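Dornard Visen 2 Desk Lamp – Long-Term Review

Reviewed by Michalis Petridis

The Visen 2 is a clamp-or-base task lamp from Dornard with a two-section arm, a metal shade and a dimmable LED module. I bought one at full price in May as a replacement for a fluorescent desk lamp whose ballast had started to hum. It has now logged 1,196 hours by its own counter, which is read by holding the dimmer down while plugging it in and watching the status LED blink out the digits. The procedure is tedious and the manual explains it badly.

Setup

The box contains the lamp head, both arm sections, a weighted base, a table clamp, the power supply and one hex key. Assembly took 27 minutes, most of it spent on the lower spring. The spring has to be hooked onto its post before the arm is seated in the base, and the printed steps give these in the wrong order. The corrected sheet is on the Dornard support page.

The clamp accepts tops up to 30 mm thick. Its lower pad is hard plastic and will mark softwood. I glued on a piece of cork.

Light output

Brightness is adequate for reading, soldering and pencil work. The beam is even across the middle of a normal desk and falls off quickly past the shade line. There is a faint yellow ring at the outer limit of the beam, visible on plain paper and invisible on most other surfaces.

Color temperature is switchable between warm and neutral. The neutral setting is the more useful of the two. The warm setting shifts reds noticeably, and colored pencils in the orange range become hard to tell apart.
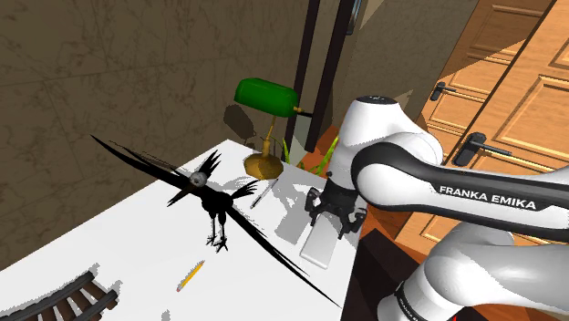

Shadow behavior depends almost entirely on head height. With the head low and to one side, shadows are hard-edged and long. Raising it to the top of its travel softens them, but the light then reaches the eyes of anyone sitting opposite. A diffuser is sold separately by Warnach, and I tried one borrowed from Wondimu Dinsa, who uses the same lamp for book repair. It reduces glare and costs about one dimmer step in brightness. The clips are loose, and it came off twice when the head was tilted quickly.

Dimming is smooth from the top of the range down to the lowest step, where there is a visible jump before the lamp shuts off. I saw no flicker by eye at any level. Shewit Gebru, who is sensitive to it, used the lamp for a full evening on the lowest setting and had no complaint.

Mechanical

The elbow joint holds position well. The shoulder joint does not. After two months it began to sink under the weight of the head when the arm was fully extended, and the tension screw needed a half turn. It has needed the same adjustment once more since then. The screw is accessible only with the arm folded.

The shade runs warm to the touch after a few hours but can be handled. The cord exits at the rear of the base and is too short for a floor outlet behind a deep desk.

Compared with the Adugna

The Adugna sells for less and has a stiffer shoulder. Its head does not rotate, its dimmer has only four positions, and the power supply gives off a high-pitched whine at the second. For fixed use in one spot it is the better value. For work that moves around the desk, the extra rotation of the Visen 2 justifies the difference.

Verdict

Recommended with the clamp, less so with the base, which slides on smooth tops when the arm is swung outward. Buyers should check the shoulder screw at the end of the first month and keep the hex key somewhere they can find it. The warranty covers the LED module and power supply – springs are excluded.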